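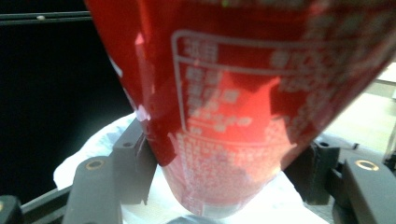
## Ticket 207: more hand-held grippers, or repairs to the ones we've got

**Raised by:** Geetha Pisharody
**Site:** Clirnville
**Status:** waiting on finance

**Geetha, 09:10**
Requesting a second pair of hand-held grippers from Titton for the drinks can work. We have one good unit and one that closes when it's in the mood. Quote attached: 1790 for the pair, delivery 86 on top. The budget line is 2000, so for once the sum comes out on the right side.

**Mathias Lanz, 09:42**
Before I sign anything, what's wrong with the moody one? Last time we bought new, the old one needed a screw.

**Geetha, 10:15**
Tried so far:

- Tightened both fingers. No change.
- Swapped the finger pads with the good unit. The fault stayed put, so the pads are fine.
- Cleaned the slide. Better until lunch.
- Checked the threaded inserts in the finger blocks. All sound.
- Asked it nicely.

The left finger lags behind the right, and a full can twists as you lift it.

**Ebenezer Odoi, 10:31**
Sounds like the slide is worn. Titton don't sell it separately, I asked in August. Stiken do one that nearly fits — "nearly" is their word, and I'd take it seriously.

**Mathias, 11:05**
Could we buy one gripper and keep the other for parts?

**Geetha, 11:12**
We could. They only quote in pairs. I've asked for a single price and been sent the pair price again, with a nicer covering note.

**Hjørdis Tangen, 13:20**
Eide will want cans as well once the bottles are done. If the pair is bought, please put one down for us now, so I don't have to raise this same ticket with a different number on it.

**Mathias, 13:48**
Fine. One to Clirnville, one to Eide, total 1876. That leaves 124 for spares. Geetha, spend it on pads before someone finds it.

**Geetha, 13:55**
Pads added to the order. Moody unit labelled and on the shelf, and Ebenezer can have the slide out of it if he wants a look.

**Next step:** Yi-chun Fung to raise the purchase order. Ticket stays open until both units have been tried on full cans.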